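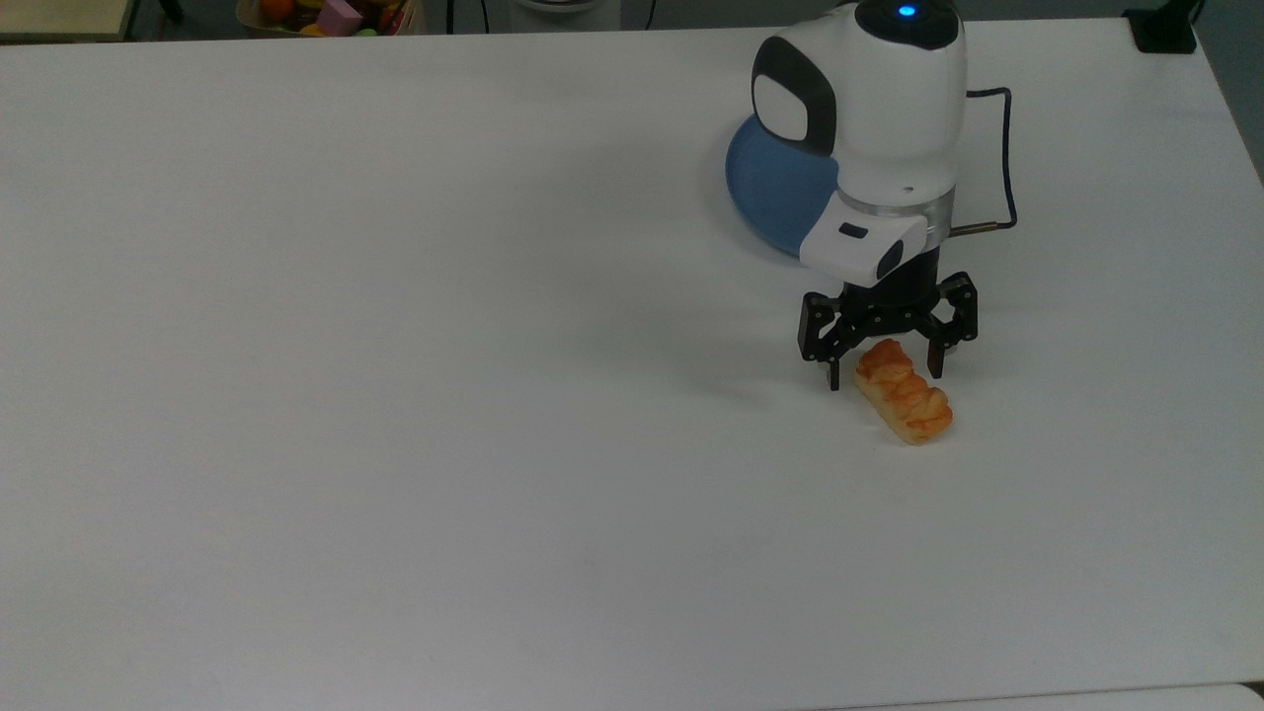 White robotic arm with a black gripper, at a white table

Wirnard profiles: frequently asked questions

What does Wirnard publish?
Profiles of people who make a living online or got their start there: singers, dancers, comedians, gamers, cooks and so on. Each profile covers how the person started, what they are known for and where their money is thought to come from. There are 1017 profiles on the site. New ones go up on Friday mornings.

How do you work out what someone earns?
We start with anything that is on public record, such as company accounts, property sales and figures the person has given in interviews. If they have said nothing and filed nothing, we look at the size of their audience and the sort of paid posts they do, and give a range. The range can be wide. We do not have access to anyone's bank account or tax return.

Why does another site give a different figure?
Usually it has counted something we left out, or the other way round. Some sites add up everything a person has ever been paid and call that net worth. We take off an allowance for tax, management fees and staff where we can. A singer on a long tour may take in a lot at the door and keep much less of it.

What do the letters next to the figure mean?
R is from a record such as filed accounts. S is stated by the person or their manager. E is our own estimate. If a profile has more than one letter, the first one applies to the largest part of the total.

How often are profiles updated?
The 400 most read profiles are checked every March. The rest are checked when there is news, for example a record deal, a tour, a clothing line or a house sale. The month of the last check is shown at the foot of each profile.

Can I ask for somebody to be added?
Yes, use the request form. Give the name they perform under, a link to their main account and one line on what they do. We need at least nine requests from different readers before we start on a profile. Asking several times from the same address counts as one request.

I am the person in the profile and it is wrong. What do I do?
Write to the corrections desk from an address that can be linked to you or your management. Say which line is wrong and what it should say. Corrections are handled by Uldis Hunt. Dates, places of birth, spellings and song titles are normally changed the same day. Earnings figures take longer and we may ask to see a document. We do not keep a copy once the figure has been changed.

Can I have my profile taken down?
If you are under 18, yes, and a parent or guardian can ask on your behalf. For adults we will remove home addresses, the names of children and medical details on request. We do not normally remove a whole profile of somebody who is still performing or posting to the public.

Do people pay to be on Wirnard?
No. The site is paid for by advertising and by the members' area. Paid articles are marked "Sponsored" at the top and are kept in their own section.

What do members get?
No adverts, the full earnings history on each profile, and the weekly chart of who gained and lost the most followers. Free readers see the top 20 places on the chart. Members see all of it.

What are the Karimi and Bulbridge lists?
The Karimi list ranks musicians who were first noticed through short videos. The Bulbridge list is for comedians. Both were separate websites before they joined us, and we kept the names. Old links to either should bring you to the right page. If one does not, please send it to us.

My Zekico login has stopped working.
Zekico was our old comments system and it has been switched off. You will need to make a new account with an email address. Old comments can still be read but cannot be edited. If you want one deleted, send us the link to the profile and the username you posted under.

Can you pass a message to a star?
No. We are not in touch with most of the people we write about, and letters sent to our office are returned if there is an address on the back. Try the management contact listed on their own page.

Can I quote your figures?
Yes, with a link to the profile. Please include the letter, so that readers can tell an estimate from a filed figure. For use in print or on television, contact the office first.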